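From: Arben Dervishi
To: Troltari kitchen and table list
Date: 10/13/06
Subject: Re: Bowls that don't match

Hello everyone, and hello Panagiotis in particular,

On Monday Panagiotis Popescu wrote:

> We are down to four of the white Histeo soup bowls we were
> given when we married, and my wife says it is time to buy a
> proper set again. I am tempted just to pick up odd ones as I
> see them. Does anybody here live with a cupboard full of
> strays, and do you regret it? I worry that it will look like a
> jumble sale when people come to eat. Also, how on earth do you
> stack them?

I have been meaning to answer this all week, and now that the soup is on I have a little while to sit down and do it properly. We gave up on sets when we moved to Sendelport and I have never once wished for them back. Ours came from all over the place. A few were my aunt's, a couple came from the Saturday market by the harbour, and one I paid far too much for at Bošković when I had only gone in for a sieve (my wife still brings it up).

As for the jumble sale, I used to worry about that too, and what I would say is to let yourself have one or two quiet ones among the loud ones. A plain bowl gives your eye somewhere to rest, and then you can be as silly as you like with the stripes and the squiggles. Have a look at this lot and see what you think.

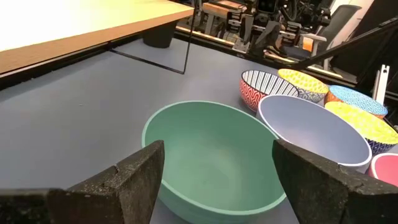
The plain green one, with the lavender-blue and some of the patterned ones beside it.

I do love the yellow inside with the little green dots, and the black and white stripes make even porridge look like an occasion! If you are choosing for soup, though, do think about the colour inside as well as out. Tomato looks wonderful in anything pale green, and a clear broth more or less disappears in a busy pattern — you find yourself chasing noodles through the squiggles. The big plain ones get used for salad here as often as not, or for dough with a cloth over it.

Now, stacking. You can't get them all into one pile, so don't try. I sort mine by how wide they are at the top and keep 3 short stacks on the lower shelf, with a bit of kitchen paper between any that have a rough foot. My mother had hers in a tower of 8 and we all held our breath whenever she opened that cupboard.

So my vote is for strays, Panagiotis, and keep your four white ones as well, they will go with everything. If you are ever over this way on a Saturday I would be glad to walk round the market with you. The man with the crockery packs up early now that it is October, so come before lunch.

I can hear the lid rattling, so I had better go.

All the best to you both,
Arben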